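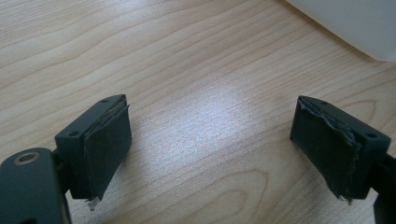

1/ A thread about writing letters
I've been meaning to put this down for ages, so get a cup of tea, because you know what I'm like. I started writing proper letters again 13 months ago, at a wooden table with a biro that came free from the bank, and it's become my favourite part of the week.

2/ It began with Clodagh Ó Conaill, who I shared a flat with when we were both very young and very poor. She moved back to Galway and we kept in touch the way everyone does, a birthday message and a thumbs up on a photo. Then in April a letter came. Four pages, both sides, mostly about her neighbour's hens. I read it standing in the hallway with my coat still on.

3/ It took me three goes to write back. My handwriting had gone to pot (I honestly couldn't make a decent lowercase r any more) and my hand was aching before the end of the first page. If that's you, keep going! Mine came back after a few weeks, though the r's are still a bit wild.

4/ Paper. I went out and bought the loveliest cream stuff from Hollis, the stationers near the harbour, and then was too scared to use it. So I got a pack of 500 plain sheets, the sort you'd put in a printer, and that's what everyone gets now. The cream paper is for weddings and condolences.

5/ What do you write about? Small things. What you cooked, what the dog rolled in, the colour of the sky when you put the bins out. I used to save up big news and of course there never was any, so nothing got sent.

6/ Atieno Khaemba, who writes to me from Nairobi, once gave me two whole pages on choosing a new kettle. I've read it more often than some novels I own. She went with the blue one in the end and regrets the lid.

7/ A few people have asked how I keep track of who's owed a letter. Badly! I have a shoebox. Letters I haven't answered stand up, letters I have answered lie down. Lieven Stevens has been standing up since winter and if he's reading this, I'm sorry, love, it's coming, I have half a page done.

8/ Postage is the sore point, I know. It adds up, overseas especially. My aunt left a biscuit tin of old stamps, 200 of them, all still good, and I've been using those up — it takes a fair few to make the right amount, so my envelopes look like a scrapbook and there's hardly room for the address.

9/ Also, please put your own address on the back. One of mine to Modupe Ezeani wandered off for 2 months and came home to me rather battered, and I was so glad to see it again. I popped it in a fresh envelope with a note about its travels and off it went.

10/ If you'd like to start, pick one person, someone who won't mind if it's dull. One side of one sheet is plenty. Don't apologise for your handwriting in the first line (I still do it every time) and post it the same day, before you read it over and lose your nerve.

11/ Right, the kettle's boiled and Lieven's letter is still at half a page. If you've got a pen pal story I'd dearly love to hear it, long ones especially.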